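Trash bags, again

Quick one tonight, dinner is in the oven and I have 23 minutes.

So the trash bag situation. Longtime readers (hi Marianna) will remember the roll of bags that lived on top of the fridge, then under the sink, then for one bad month in the hall closet behind the vacuum. Every single time the bin got emptied, somebody would walk off to find the roll, get distracted, and the bin would sit there naked till the next person threw a banana peel right in it. Scrubbed it out twice in March. Never again.

Tried keeping spares in the bottom of the bin, under the bag in use. Everyone on the internet swears by this. Didn't work for us, one leak and the whole stack is gross. Also tried one of those dispenser boxes from Barnden, the kind you screw to the inside of a cabinet door. Door wouldn't close. Back it went.

What we do now is dumb and cheap. Stick-on hook, on the wall right over the bin. Next bag hangs on the hook. Full bag comes out, hanging bag comes down, goes in the bin, new one goes up. Thats it. The roll can live wherever it wants.

A few notes if you want to copy this:

Wipe the wall first and let it dry. Then press the hook on hard and leave it alone overnight. I didn't the first time and found it on the carpet by breakfast.

Put it high enough that the bag stays well off the floor. Ours was too low at first and the dog took an interest.

Get bags bigger than you think. I buy the 50 count from the discount place, nothing fancy. A skimpy bag slides down the inside the minute anything heavy lands on it. You want plenty to fold over the rim.

Loop the top of the spare so it hangs from one spot. Two hooks looked neater for a day and then was just annoying.

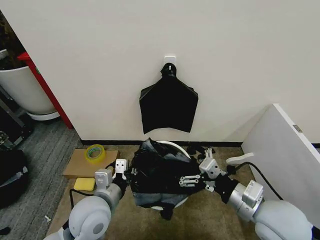 Spare on the hook, the other one going over the rim of the round bin.

Yes, black bags on an off-white wall, not pretty. Bożena Kurek left a comment last time asking why not hang a nice cloth pouch and keep the roll inside. You could! I'd have to sew the pouch. See you in 15 years.

Next up is the recycling, which is a whole other mess, mostly flattened boxes leaning on things. Ok timer's going, gotta run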